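A poem is made of words, but it is also made of sound. Poets choose how many beats go in a line, where a line stops, and which words come back again. This page is about the part that comes back. It is called a **refrain**.

## What is a refrain?

A refrain is a line, or a group of lines, that a poem repeats. It often comes at the end of each verse. Songs have them too, and there we usually call it the chorus.

Read this out loud:

> Rain on the roof and rain on the road,
> *Carry me home, little river.*
> The old gray donkey has dropped his load,
> *Carry me home, little river.*

The second and fourth lines are the refrain. Most people know it by heart after one reading.
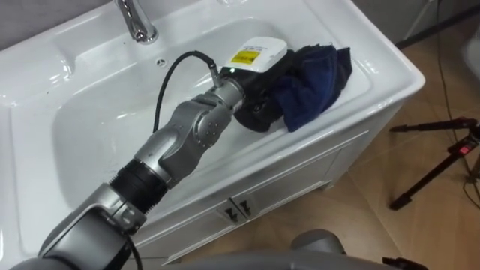 *A dark blue towel at the edge of a white washbasin.*

## Why do poets repeat things?

Long ago, many poems were never written down. People had to remember them, and a repeated line gave the speaker a moment to think of the next part. It also let listeners join in.

A refrain can change its meaning, too. "Carry me home" sounds cheerful in a poem about a picnic. After a sad verse, the same words may sound tired — or even scared.

## Try it yourself

1. Pick something ordinary, like washing your hands.
2. Write one short line about it. This is your refrain.
3. Write two new lines, then your refrain. Do this three times.

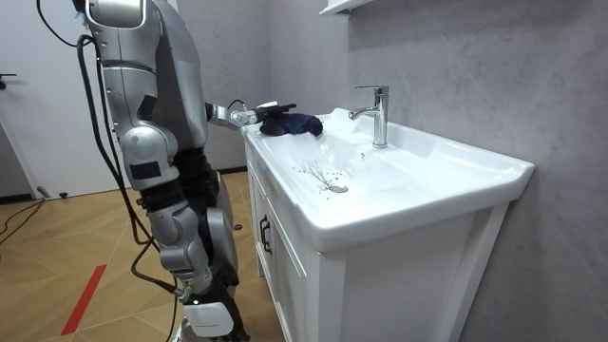 4. Read it to a friend and ask them to say the refrain with you.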